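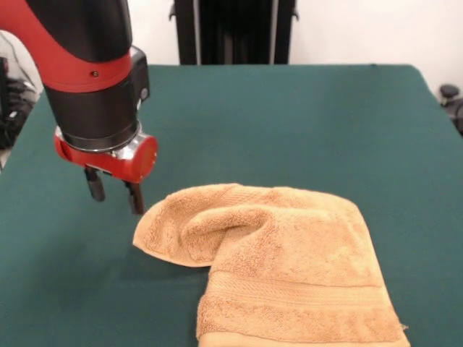
Vasseur Leather Paint Starter Set: Review

Rating: 4 out of 5
Price paid: $129
Tested on: two pairs of leather sneakers and one canvas pair

I have been painting sneakers for friends for a few years, mostly with single bottles bought as I needed them. In May I bought the Vasseur starter set to see if a boxed kit would save me any trouble. I have now finished three pairs with it.

What you get

The set has 12 small bottles of acrylic leather paint, a bottle of deglazer, a bottle of matte finisher, 6 brushes, a roll of thin masking tape and a folded instruction sheet. The bottles are small. One white and one black is enough for two pairs if you are covering whole panels, and I ran out of white partway through the third.

The box is plain cardboard with a molded tray. The tray holds the bottles upright, so I have kept it on the shelf.

Prep

The deglazer takes off the factory finish so the paint can grip. Vasseur's works, but it is weaker than the Grullow one I normally use. On the first pair I went over the toe box four times with a cotton pad before the shine was gone. With Grullow I would expect to do it twice. It does smell less, and I could use it in the kitchen with one window open.

Do not skip the masking. The tape in the set is narrow and bends well around the edge of the midsole. It pulled off cleanly after a night, with one small bleed near the heel that I scraped away with a fingernail.

The paint

Coverage is the best thing about the kit. The red and the navy were solid in three thin coats over white leather. Yellow needed 5, which is normal for yellow. The orange is closer to rust than the color on the cap, so test it first if you are matching a team color or a logo.

The paint goes on a little thick from the bottle. I added a few drops of water for the base coats and used it straight for line work. It dries to the touch in 15 minutes or so. I left it longer between coats on the toe, where the leather creases most.

On canvas it is less impressive. It soaks in, the edges spread, and the fabric gets stiff. Vasseur sells a fabric additive separately. I didn't buy it, so I can't say how much it helps.

Brushes

Three of the six are good: the two flat ones and the medium round. The smallest round lost its point on the second pair. I did the lettering with a Sorneton detail brush I already owned, and I would put one of those on the list if you plan to do anything with thin lines.

Finisher and wear

The matte finisher is really more of a satin. It evens out the surface and you can't see where one panel stops and the next starts. Two coats with a soft brush was enough.

The first pair went to Gaëtan Fleury, who runs the Priltcombe sneaker stall with me and wears his shoes hard. After six weeks there is some fine cracking across the toe crease on the left shoe and a chip on the heel tab. The side panels look the same as when I handed them over. I would call that a fair result for shoes worn nearly every day. My own pair has had less use and has no cracks yet.

The instructions

One sheet, printed on both sides. It covers the order of steps correctly but gives no drying time for the finisher. I waited a full day before lacing up. It also says to use a hair dryer between coats without saying which setting. I used low.

Is it worth the money?

If you are starting from nothing, yes. Bought one at a time, the same amount of paint and finisher would have cost me a bit more, and I would still have needed brushes. If you already own brushes and a deglazer you like, buy the single bottles in the colors you use.

I would not practice on an expensive pair. We get asked at the stall to work on shoes that resell for $1000, and I would want several cheap pairs behind me before opening a bottle over one of those. Thrift store leather is fine for learning.

Good: strong coverage on leather, tape that bends around curves, mild smell
Not so good: weak deglazer, small white bottle, poor detail brush, no drying time for the finisher

I have ordered another white and a second finisher, and I'll update the wear notes when my own pair has a winter on it.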